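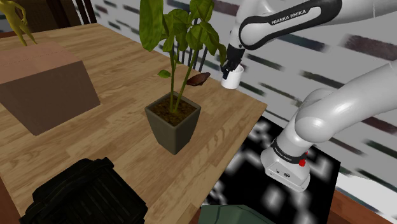

Plant in a square pot on a wooden table. Computer render.

Supply Chain Labour Forum > Remediation > Recruitment fees

Thread: Repaying recruitment fees where the worker has no receipt
Started 12 September 2024

c_rosales
Posts in this section: Labour providers, Remediation

Looking for views on evidence standards. We are a mid-sized buyer of packed salad and the site in question is a packhouse at Ukdale, run by a supplier I will call by its trading name, Tondero, as the matter is already in its published statement. Labour comes through a licensed provider. The provider charges the workers nothing. Interviews in May found that a sub-agent in the country of origin had been charging them, and that the provider knew of the sub-agent but had no written agreement with him.

There are 130 workers in scope. Most report paying a fee in cash. Only 9 have anything on paper, and in 2 of those cases the paper is a bank transfer to a private individual with no reference on it.

Tondero accepts that repayment is due. Its position is that it will repay against receipts, and that anyone without a receipt can sign a statement which will be "considered". I think this is unworkable but I need something firmer than my opinion to put to them. What have others used as the test?

Crescencio Rosales

fasil_h

A receipts-only rule rewards the sub-agent for not giving receipts. I would not accept it and I would say so in writing.

The usual method is to establish a fee range by corridor. Take interviews from workers who travelled the same route in the same season, throw out nothing at first, and look at where the amounts cluster. If most people from one district report the same figure, that is your figure for that district, and a worker with no paper gets it on the strength of a short signed statement. A worker with paper showing a higher amount gets the higher amount.

packhouse_hr

I work for a site not unlike this one, so take this as the other side of the table.

The problem with a flat figure is that it gets round the canteen within a day. Once people know the number, every statement taken afterwards contains that number. I am not accusing anyone of lying. It is a contaminated sample and an auditor will say so. If I have to defend the payment to a finance director, I need something better than "they all said the same thing".

A receipt is a high bar, agreed. But there is a lot between a receipt and nothing. Loan papers, a relative who lent the money, messages with the agent, a cash withdrawal near the travel date. Ask for one item from a list. Most people can find one.

fasil_h

Most can. The ones who cannot are usually the ones who borrowed informally, and they are often in the worst position. Your list sorts people by how tidy their debt was.

On contamination: take all the statements before any figure is discussed with anyone, including site management. It is a sequencing problem and it has a sequencing answer.

c_rosales

Sequencing is partly lost to us. The May interviews covered a sample only, and Tondero's site manager has since mentioned an amount in a team briefing. £272, which is the lowest figure anyone gave. I have asked for the briefing notes.

tworku

I did casework on a similar repayment at a joinery supplier (Skodwood, also public). Points that may be of use.

1. The May interviews are your clean data. Freeze them. Note who took them, in what language, and whether anyone from the site was in the room. Anything after the briefing should be stored separately and marked as such.

2. The standard of proof should be written down before the first payment. We used "more likely than not, on the worker's account and whatever else is available". Site management wanted "reasonable evidence" and could not tell us what that meant, so it was dropped.

3. Fees are one head of cost. Ask separately about travel, medical, documents, any "training" that had to be paid for, and interest on the loan. People asked only about the "fee" will answer only about the fee. Low figures in a first round of interviews are often this and nothing else.

4. The exchange rate needs a rule. We used the rate on the date of payment or the date of repayment, whichever favoured the worker. Pick one and publish it.

5. Leavers. Your 130 are presumably current staff. People who have gone home paid as well.

Tsion Worku

packhouse_hr

On 3, interest is where I part company. A supplier can reasonably be asked to put back what was charged. It did not set the interest rate and it has no way of checking it. If a man borrowed from his uncle at no interest and another borrowed from a lender at a ruinous rate, they did the same job through the same provider and you are proposing to pay them very different sums.

tworku

Yes. They suffered different losses. That is what remediation is measured by in every other setting I can think of. If a cap on interest is needed to get it through, have a cap, but record it as a cap and give the reason.

zinash_t

Question from the audit side. Has anybody considered who the liable party is here? Charging a work-seeker for finding work is unlawful for an agency in this country, and the licence conditions in food packing go further than that. If the provider knew of the sub-agent and let him carry on, I would want the provider in the room and probably paying. Several posts above treat it as a matter between Tondero and the workers.

I would also want to know if this has been reported to the licensing body. A buyer and a supplier agreeing a repayment scheme between themselves does not discharge that.

c_rosales

Reported, yes, by us, with Tondero's knowledge. I am not going to say more on that here.

On liability, Tondero pays first and recovers from the provider under the labour supply contract. The contract has an indemnity. Whether the provider has the money is another matter and I did not want the workers waiting on the outcome.

fasil_h

That is the right order. Pay, then argue.

packhouse_hr

It is the right order for the buyer, who is paying nothing. Tondero packs salad on a margin that the buyer sets. I notice that nobody has asked what the customer is putting in.

c_rosales

Fair point. We are contributing to the cost of the independent interviews. A contribution to the repayments has been raised internally and has not been agreed. I would rather say that plainly than leave it out.

tworku

For comparison, at Skodwood the customer put in a share of the principal and the supplier carried the rest. It took longer to agree the split than to do the interviews. I would not let it hold up the first payment.

zinash_t

Two practical things on payment, learned the slow way.

Do not run it through payroll without taking tax advice first. If it appears as an ordinary earnings line it will be treated as one, and people see deductions on what they were told was their own money coming back. Get the treatment confirmed before the payslips go out.

Pay current workers in one go if you can. Instalments tied to continued employment look very much like a retention bonus, and a worker who wants to leave now has a reason to stay that they should not have. I have seen a scheme marked as a new finding on those grounds.

packhouse_hr

Agree with both of those, for the record.

gebre_g

I interpret for interviews of this kind, through Admasu Language Services. A note on statements.

The signed statement must be in the worker's language, with the English as the translation, and not the other way about. I am regularly handed an English form and asked to read it aloud and get a signature. The person is then signing something they cannot read, which is how many of them came to owe the agent money in the first place.

Ask "what did you pay, to whom, and for what" as three separate questions. In my first language the ordinary word for the agent's fee also covers a gift. Some people will say no fee was paid and then describe the gift.

Gebremedhin Gebremichael

c_rosales

Very helpful, thank you. The May forms were in English. I have just checked.

Where I have got to: May interviews frozen and treated as the baseline. Written standard as in Tsion's second point. Any one supporting item accepted, and where there is none, a statement in the worker's own language plus the corridor figure. All cost heads asked about separately. Leavers traced through the provider's records. Single payment, tax position confirmed first. Interest still open.

I will put the £272 to one side until I see how it was arrived at.

packhouse_hr

I can live with that, bar the interest. You will want a closing date for claims as well, or the file never shuts.

fasil_h

A closing date for current staff is fine. I would leave it open for leavers. Some of them will not have a working number for months.

c_rosales

Briefing notes have arrived. The figure was the provider's. I will start a separate thread on the indemnity wording when I have cleared it with our legal team.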